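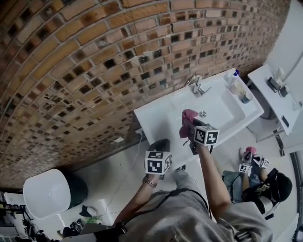

A white washbasin set against a curved brick screen wall, with a pink cloth hanging over the inner edge of the bowl.

A brick screen wall, also called a perforated or hit-and-miss brick wall, is a wall in which gaps are left between bricks at regular intervals. The openings may pass through the full thickness of the wall or be closed at the back to form recesses. Screen walls are used in houses, stairwells, courtyards and washrooms.

Construction
Most screen walls are laid in stretcher bond, with the bricks of each row spaced apart and centered over the gaps in the row below. Each brick must bear on its neighbors at both ends, which limits the width of the opening. On a curved wall the bricks are set to a template, and the gaps are slightly wider on the outer face than on the inner one. Tan and orange bricks are often mixed in the same wall.

Use with washbasins
A basin can be mounted against a screen wall if there is solid backing for the brackets. Builders commonly fill the openings behind the fixture. A rectangular basin has a straight back edge and leaves a wedge-shaped space where it meets a curve, normally closed with mortar or a flexible sealant. The faucet may be fitted to the back edge of the basin, so that no pipe has to come through the brick face. Small items such as pump bottles and jars are usually kept on the rim, as the recesses collect dust and are hard to wipe out.

Cleaning
The basin is wiped with a damp cloth, working from the rim down to the drain. Acid cleaners can stain brick and weaken mortar and should be kept off the wall. Recesses are brushed dry first.

Examples
The washroom at the Retamal guesthouse in Stostley, designed by Selina Fankhauser, has a curved screen wall 19 rows high. The bricks came from the Ivden works, which made up to 200 a day by hand.

See also
Breeze block
Brickwork
Jali
Sink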